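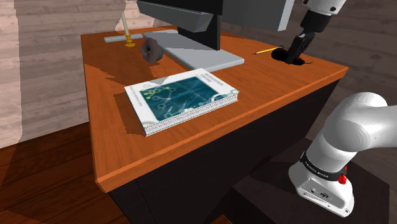

Magazine > Robotics > Software

Reading time: 2 min
December - by Océane Lavoie

The planner that Velimir Georgiev writes at Grurnora spends most of its life in simulation. Its name is Fusomov, and its job is to choose a path for the arm before any motor receives a command. Georgiev likes desks with many different shapes on them. A thick book lying flat is easy for the collision checker, but a slender candlestick close to a monitor is a harder question, and a thin pencil asks a lot from the perception part.

In the first version, the planner needed 152 milliseconds for each new path. Now it needs 30. "The fast path is not always the nice path," Georgiev told me. He still sees the elbow make large turns that a person would never make - these he saves in a separate folder and replays in the morning.

The next version will read the depth data directly.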